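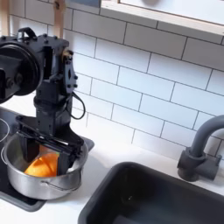
Okoro Community Kitchens: Noltenville Site Team

Progress report to the Jorkorance Fund, second period

The grant was awarded to refit the teaching kitchen at Noltenville and to provide basic cookery sessions for residents moving into their first tenancy. The present report covers the period to the end of June.

Refit

The black hob is set into the counter and in regular use. Each station has been issued with a stainless steel pan with two side handles, following comments from the first intake that long-handled pans were awkward to store. The wall behind the hob has been kept white, as agreed at the design stage. Replacement of the extractor filter is outstanding and has been rescheduled with the supplier in Priltitz.

Sessions

A total of 276 places were taken up in the period, against a target of 580 for the full grant year. Attendance at the Sunday session has been consistently higher than on weekday evenings, and one evening slot has been moved to the afternoon on a trial basis. The course remains at four sessions, covering safe use of the hob, one-pan meals, storage of leftovers, and cleaning and putting away.

Learning materials

Soft play food has been added to the stock so that parents may attend with young children. It is stored separately from the cooking equipment and is washed weekly.

Expenditure

Spending stands at 65 per cent of the award. The equipment line is fully spent. A small underspend on printing is expected, and we request permission to transfer it to ingredients, where prices have risen since the budget was set.

Next period

The team will complete the extractor work, review the afternoon trial and issue the revised recipe booklet. Attendance figures by session are given in Annex B.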